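Last updated: 8 July 2018
Reading time: 4 min

Section 2. Planning and budget before you order

Please read this section before you send the order form for the Notik hand-held gripper kit. Most of the problems that come to our support desk start here, with a kit that is too small or a room that was not measured. The section is written for the person who makes the budget. If you are only the operator, you can go to Section 3.

2.1 Decide how many kits

1. Write down the number of operators who will work at the same time. Do not count people who only work on other days.
2. Order one pair of grippers for each of them, left and right. A single gripper can be ordered, but two-handed tasks are then not possible and the second one costs more when it is bought later.
3. Add one spare gripper for every 4 pairs. Below this number the spare is optional.
4. Decide if you need the head-mounted camera. It is a separate line on the form and it is not included in the pair price.

Note: The head strap is worn for hours. Plan one strap for each person, even when the camera is shared.

2.2 Check the room

1. Measure the tables. Both grippers must be able to reach the work from the front without touching the wall behind.
2. Check the walls and the things on them. Plain white walls and empty tables give the tracking very little to hold on to. Brick, plants, window frames and similar details are good and cost nothing.
3. Look where the daylight comes in. If direct sun falls on the table in the afternoon, put a blind in the budget now.
4. Leave a free place for the operator to step back and turn. 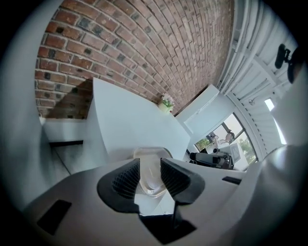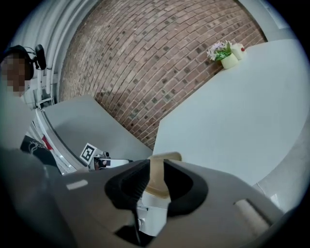
Grippers in use in a room with a brick wall.

5. Count the power outlets near the tables. The charging station needs one outlet for each pair, and the computer for copying the data needs its own.

Caution: Do not plan to charge the grippers from an extension cord that lies across the walking area. Two of our customers did this in June and both had to send back a broken connector. This damage is not covered.

2.3 Parts that wear out

The finger pads are the part which you will buy most often. We recommend to change them after 400 hours of work, or before this if the surface is smooth or has a tear. Rogelio Baluyot in our spare parts office can give you the price for a full year in one offer - this is usually cheaper than four small orders.

Other things to put in the yearly budget:
- printed markers, because the edges become dirty and bend
- head straps
- one camera cable for each gripper
- storage disks (see 2.4)

Note: Pads from the older Orakzai kit look the same but the screw holes are different. Do not order them for Notik.

2.4 Storage and computer

Many first budgets forget the storage. Plan for two copies of everything, on two different disks. At our Ukthorpe site we filled the first disk after 11 working days and had to stop until a new one came. Ask Ayman Qaisi for the calculation sheet, he will fill in your number of operators and send it back.

2.5 Delivery time

1. Send the order form with the room measurements.
2. You get an offer. It is valid for 34 days.
3. After your purchase order is confirmed, the grippers are calibrated as a pair. Do not mix the pairs when you unpack them - the serial labels must have the same last letter.
4. Reserve one full day for installation and first training. It is better when the operators are present and not only the manager.

Caution: Changes to the number of kits after the purchase order will move the delivery date.

Questions about offers go to Iraís Arellano. For questions about the room, write to Peter Hájek and attach your floor plan.

Cevenine customer documentation | Contact | Back to top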